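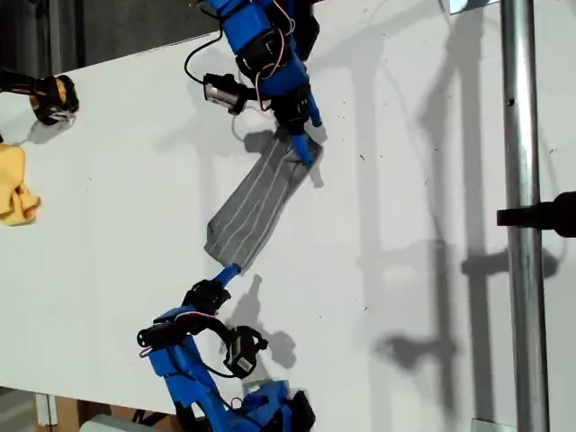

Gray sock with thin white stripes on a white tabletop.

The textile care service at Flavdale handles household linen and clothing for residents of the town's supported housing. Its manager spoke with this publication in March about how the service sorts, washes and returns small items, and about what residents may expect under the revised terms.

The service processes 495 bags in a typical month. Each bag is weighed at intake and given a number that stays with it until delivery. "Large items seldom go missing," the manager said. "Socks, washcloths and hand towels are where our complaints come from, and that is where we have put our attention."

Under the earlier arrangement with Lokard, small items were washed together and sorted afterward. The present contract, held by Mistach, requires that they remain in a closed mesh bag through both washing and drying.

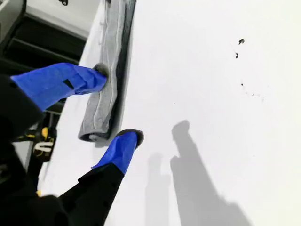

The change has added to drying times, and the manager does not dispute this. "A full mesh bag dries slowly. We ask residents to fill it halfway. Many do not, and we then divide the load ourselves." Fabric softener is no longer used on towels of any kind, a decision taken after residents reported that theirs had stopped absorbing water.

Opinion on the new terms is divided. The charge for a second weekly bag remains in place, and delivery to the Väisänen building still takes 2 days longer than elsewhere.

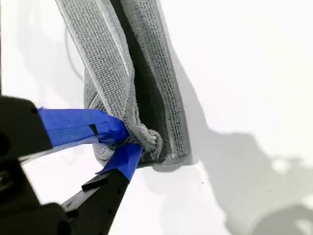
A resident of the Väisänen building wrote that the delay mattered less than the lack of notice, and asked that delivery times be posted at the entrance. The manager confirmed that a notice would go up there before the end of the month.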